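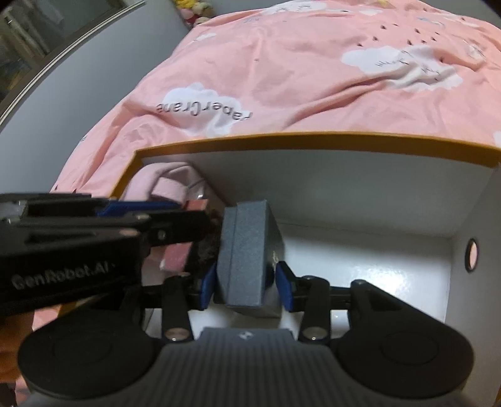 February, after tea. Day four of the great bedroom sort-out, and I remain unconvinced.

Adjoa swears by this method. You put an open storage box on the bed, you put the small things in it, and supposedly you can't go to sleep until the bed is clear, so the job gets done. I have slept perfectly well beside a pile of cardigans for years. But she lent me the Dokorell booklet and she'll ask, so on went the pink printed bedding and on went the box.

The booklet wants every little box to have a "home". The small grey one has had four homes since breakfast. It's a lidded sort of thing with a bit of pale gold on the side, and I have a weakness for that kind of box. Stand it upright and it takes up less floor but falls over when the big one gets moved. Lay it flat and everything ends up on top of it. The booklet is firmly for upright. The booklet has never carried anything down my hallway.

I paid $23 for the storage box, marked down, and I do like the orange-brown rim against the white inside. Whether it's any better than the shoeboxes is another matter. Lauri says the old Plastex tubs were sturdier, but he says that about everything he's thrown out.

Rang Mum's friend Uliana about the earrings. She thinks they were Nan's, I think they came from the markets at Fremantle. Neither of us budged. They can go in with the buttons until somebody produces some evidence.

Still to do: the drawer under the window, the chargers, Gregor's cuff links (he wants them posted — he can come and get them). The doona cover needs a wash as well, but not until the box is off it.

Adjoa's coming by at the weekend to see my progress. I've told her there is some. Might shove the cardigans in the wardrobe beforehand and see if she opens it.

Bins tomorrow, and it's the recycling week.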